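Robots in a pretend room! What happens at open day

Every July the Pedance lab opens its doors and lets kids in. Last time 213 people came. Long line, hot parking lot, free stickers. If your going this year, read this first so you know what you're looking at.

First stop — the simulator.

A simulator is a make-believe world inside a computer. Kind of like a video game. Only the player is a robot. The one at Pedance is called Zendby. Zendby has a pretend arm, a pretend gripper (that's the robot's hand, two fingers) and pretend things to pick up.

Why pretend? Real robots are slow and they bump stuff. A pretend robot can bump all day. No broken cups. No broken fingers either.

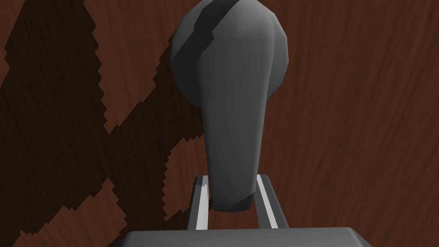
Luik wanted to know if a robot gets bored doing the same grab over and over, and said 500 tries in a row sounded worse than math homework. Good question. Answer: no. A robot doesn't get bored. It doesn't feel tired or proud or anything else. It runs its program and then it runs it again. The people watching get bored, so they go get a snack.

What to look for at the screens:

1. The fingers. Two of them, that's all. You have five on each hand and you can bend yours in the middle. Try picking up a pencil with just two stiff fingers. Harder than it looks.

2. The view. Some screens show what you would see if you rode along right behind the gripper. Tilt your head if you need to. Walls and floors can look all slanted from there, and it takes a minute to work out which way is up.

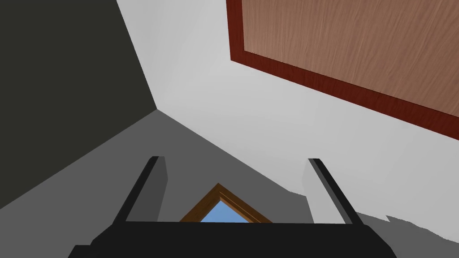 3. The shadows. Computers have to work out where light goes and where it doesn't. That's a lot of math, so sometimes they take shortcuts.

Next, you get a turn. The game is called Trirka and you play it at the low tables by the door. You get 40 seconds to line up a pretend gripper with a pretend object. Slow is good. Most kids zoom in way too fast and knock it over. Best score last year was 66 points, by a girl in second grade!!
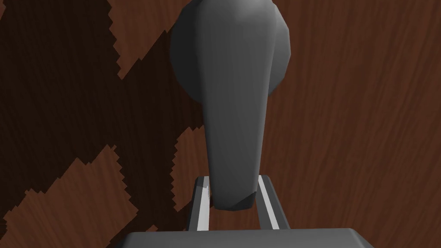 Lining up is the big trick in Trirka, and in the real lab too. A gripper can only squeeze what is between its fingers. So you look at the shape first. Take the gray thing — fat and round at the top, skinny at the bottom. The skinny part is the bit that fits in the gap, and the round head is wider than the stem by a lot. Now check the shadow on the wood. See the edges, like little stairs? There's one of those shortcuts from number 3. A shadow on your own kitchen table wouldn't have steps like that.

Words to know
Gripper: a robot's hand.
Simulator: a pretend world in a computer.
Facet: one of the small flat sides that make up a computer shape. Lots of tiny facets look round, a few big ones look chunky.

Bring water. Wear a hat for teh line. Grown-ups have to stay with you the whole time, and yes, they can play Trirka too.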